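From: Rin Sasaki
To: bolger-playroom list
Date: Friday, July 19, 2024
Subject: Re: [playroom] Toy food, what stays and what goes

Abílio Cordeiro wrote:

> I went through the kitchen corner after closing and I think we own more
> pretend groceries than Bolger has real ones. Can we agree on a keep list
> before the Mito order goes in? I vote we lose the lemon. It rolls under
> the radiator, and no child has ever asked me for lemon.
>
> Also, do we need plates? They eat straight off the floor anyway.

Abílio, I'm sorry about your knees, but I'm going to defend the lemon. It's the only thing in the bin that can pass for an egg, a potato, a bar of soap and a sleeping mouse, and I have been served it as all four. If the radiator is the problem, let's talk about the radiator.

Plates stay too. When there's a plate, someone becomes a waiter, and a waiter is good for ten minutes of peace. I'd keep the light blue one with the raised rim over any of the flat ones. Things put in it have a fair chance of remaining in it, like the carrot, while the lemon and the eggplant wait their turn on the table.
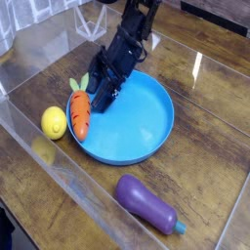 ## Proposed keep list

- **Carrot.** Survives everything. The green leaves get chewed, so they go in the wash first.
- **Lemon.** See above. I will not be taking questions.
- **Eggplant.** Half the room calls it a whale. Fine by me.
- **Blue plate.** Plus whichever others don't have a crack in them.

## Proposed goodbye list

- The Bevenance pizza, down to 9 slices of varying sizes and loyalties.
- The bread that squeaks. I know who donated it and I'll write the note.
- Anything whose other half went missing before May.

As for the Mito order, the Cendov catalog has a set of 100 pieces, and I'd ask everyone to picture picking up 100 pieces. With the lemon, that makes 101. Could we order one more bin with a lid that closes and call it a year?

I can do the wash on Monday if somebody leaves me the mesh bag. Last time I used a pillowcase and found a pea in my bed.

Rin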